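A Day Out at the Pimisska Open Day
Posted 2019-10-29
Filed under: Outings, Kitchens Old and New

Those of you who came along will know most of this already, but I promised the folks who couldn't get away that I'd write it all up properly, and I took pages and pages of notes (some of them on the back of the parking slip, sorry Ewan), so put the kettle on.

We left Pludcombe on the 851 bus, which was on time for once and nearly empty, so we had the whole back half to ourselves and could spread out with our bags and thermoses. It's a lovely ride at this time of year. The road follows the river for a good long stretch before it climbs up past the orchards, and although most of the leaves were down there was still plenty of colour on the far bank. Ewan Ruddock drove up separately with the folding chairs and was waiting for us at the gate with his scarf wrapped twice around his neck, looking as if he'd been there since breakfast.

Pimisska is a college now, but for most of its life it was a household school, and people from all over the county were sent there to learn to cook, sew, keep accounts and run a kitchen. They still teach food and home design, and once a year they open up the old building and the new wing together and let you wander. This year's subject was the home kitchen and how it has changed, and I can tell you I was looking forward to it from the minute I saw the leaflet in May.

We started in the old teaching kitchen, on the ground floor at the back. If you've ever cooked in a farmhouse you'll know the sort of room: high ceiling, a sink deep enough to bathe a toddler, one big table in the middle and everything you need on the opposite side of the room from where you need it. Our guide had us try something I thoroughly enjoyed. She handed one of us a ball of yarn, tied the end to the leg of the range, and had her pretend to make a pot of soup while the rest of us called out the steps. Onions from the pantry! Water from the sink! Now the salt! By the time the soup was supposedly simmering there was yarn from one wall to the other and back, and we had to lift our feet to get out the door. Then we did the same thing in the next kitchen along, which was fitted out after the war, and used so little yarn that the guide wound it up again in a few seconds.

I'd read about that sort of thing but I had never seen it done, and I've been thinking about my own kitchen ever since. Why do I keep the baking trays in the hall cupboard? I think it's only that the people before us did.

From there we crossed over to the new wing, which is all glass and pale floors and very warm (take a light sweater if you go, you won't want your coat). The main talk was up in room 1312, which sounds like a grand hotel but is simply how they number things over there. It was about work surfaces and reach – how high a counter ought to be, how far a person can comfortably stretch without leaning, and what should live in the easy part of that stretch. The speaker was a soft-spoken woman who clearly loved her subject and had the good sense to stop for questions as she went along.

Her main advice was to stand at your counter with your elbows tucked in and swing your forearms from side to side. Whatever you use every day should sit inside that half circle. Whatever you use once a week can go a full arm's length away, and the fondue set can go to the basement. She also said most standard counters are too high for kneading and too low for chopping, depending on who's standing at them of course, and that a thick board or a sturdy low stool will do more for your shoulders than a new kitchen would.

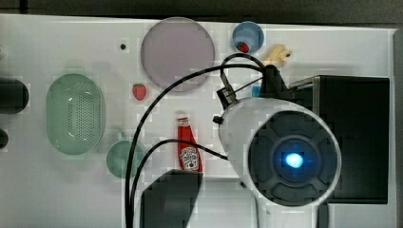 Océane Beaudoin asked whether all this business of half circles worked the same for left-handed people, as every kitchen she had ever rented had the drainer on the wrong side and she'd been reaching across herself for years. She was told that it did, only mirrored, and that the trouble was usually the sink and not the counter. A dish rack that can be lifted and moved to the other side was the answer she was given, and she wrote it down with two lines under it.

That set off a long and very friendly conversation about who puts what where. I won't try to repeat it all, but there are people among us who keep their mugs above the stove, and people who keep them beside the kettle, and I don't believe either side went home persuaded.

Lunch was fifteen dollars and worth every penny. The students do the cooking and serving themselves, and we had a choice of squash soup or a barley and mushroom dish, with rolls from Vídalín's down in the village. If you don't know Vídalín's, it's the bakery on the corner by the bridge, with the green door, and they do a dark seeded roll that I would happily eat every day of my life. I had the soup and then, I'll admit, a fair bit of Ewan's barley. Dessert was an apple thing with oats on top. I asked for the recipe and the young man serving said he would have to check, and came back with it written out on a napkin, bless him. I've copied it onto a card and will bring it to the next meeting. It wants less sugar than you'd think and a good squeeze of lemon.

After lunch we had a choice between the garden and the recipe archive, and it was spitting rain by then, so you can guess which one most of us picked. The archive is one long room with drawers down both sides, and you are allowed to open them as long as your hands are clean. People have been giving the college their family recipe cards for decades. They come in biscuit tins and shoeboxes and tied up with string, and the staff keep each family's cards together just as they arrived, in the order they arrived in, which I thought was a lovely touch.
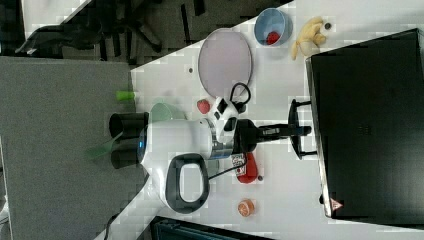
I spent most of my time on a drawer from a family out Mirkville way, all of it in the same sloping handwriting. She'd made notes to herself on nearly every card. "Too dry, try buttermilk." "Good for a crowd." "Walter did not care for this." There were a great many cards for squares and slices and hardly any for meat, and the archivist explained that this is very common. People wrote down the baking, which has to be measured, and carried the everyday suppers in their heads. So when you look through a drawer like that you get the treats and the holidays, and the plain Wednesday meals are missing. It made me want to go home and write down how I do my potatoes.

She was keen for us to do just that, by the way. The college will take cards from anyone, and they needn't be old or special. They'd like the name of the person, the place, and the year if you know it, and they'd sooner have it in your own writing with the spills left on than typed up clean. I've got the form if anybody wants a copy.

We finished up with an hour in the big hall, where there were stalls. A knife sharpener was doing a roaring trade, and there was a table of second-hand kitchenware that I had to be steered away from. I came home with an enamel colander and a butter dish with no lid. (The lid will turn up somewhere, they always do.) A student group had put up a wall of paper where you could write down the first thing you ever learned to cook, and I stood and read it for ages. Scrambled eggs came up over and over. So did toast with various things on it. Someone had put "rice, badly, in my grandmother's kitchen, and she ate it anyway," and I had to go and look out the window for a minute after that one.
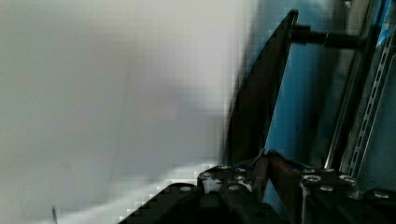

PLUDCOMBE HOME COOKS' CLUB – Outings and Visits

A few practical notes, for those thinking of going next year or taking the family.

The entrance by the main gate has steps. There's a ramp around the side, past the bicycle racks, and the door there is unlocked all day. The elevator in the new wing is slow but it does come. Washrooms are on every floor of the new wing, and there's only one in the old building, with a lineup to match.

Get there early if you want the yarn kitchen. The groups are small, and by late morning people were being asked to come back. Room 1312 was full too, and a few of us stood along the wall, so Ewan's folding chairs were very welcome indeed. He says he'll bring them again if somebody helps him carry them back this time.

Bring cash for the stalls. Lunch can be paid by card. The rolls from Vídalín's sell out on their own at the village end too, so if you're hoping to carry some home, go down before the last talk and ask them to put a bag aside. They're very good about it.

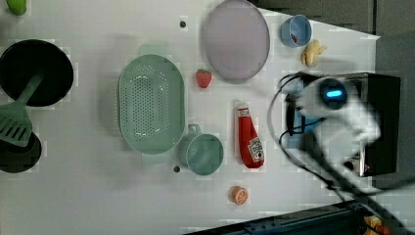 Spatula and frying pan on the white tabletop.

Our next get-together will be at Océane's, and she has asked everyone to bring one recipe that they've never written down before, along with a pen and a blank card. The idea is that you tell it to the person beside you and they do the writing, and then you swap. I'm told there'll be apple oat dessert if I can get the quantities right for a bigger dish. If you'd like a lift, let me or Ewan know, and please do remember to return the soup thermos that was left on the bus seat – the tartan one, with the dented cup – if you picked it up by mistake. It's mine and I miss it.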